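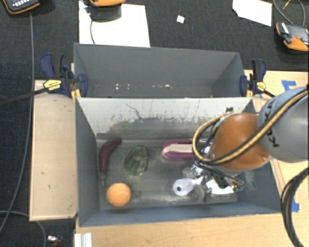
Two gray bins, in the front one: eggplant, orange ball, green cup, brush-like thing.

Clearing a junk bin, the quick way

Did 4 of these last month, takes me 17 minutes a bin now. You need two bins the same size, side by side. Mine are plain gray ones from Koller. A cheap box works too.

1. Full bin in front, other one behind. Hard surface, not the carpet.
2. Big stuff first. Cups, balls, anything that rolls. Into the back bin.
3. Food and play food next. If its real, kitchen. If not, toy shelf.
4. Brushes last. Check the bristles for hair, rinse in warm water, let dry overnight.
5. Weird little plastic bits with a hole in them: keep for a week. No home by then, toss.

Dont tip the whole thing out. Tried that, lost more than 9 small parts under the couch.

Wipe the empty bin, 300 ml water plus a drop of dish soap. Swap teh bins and start the next load.

Labels are on the next page.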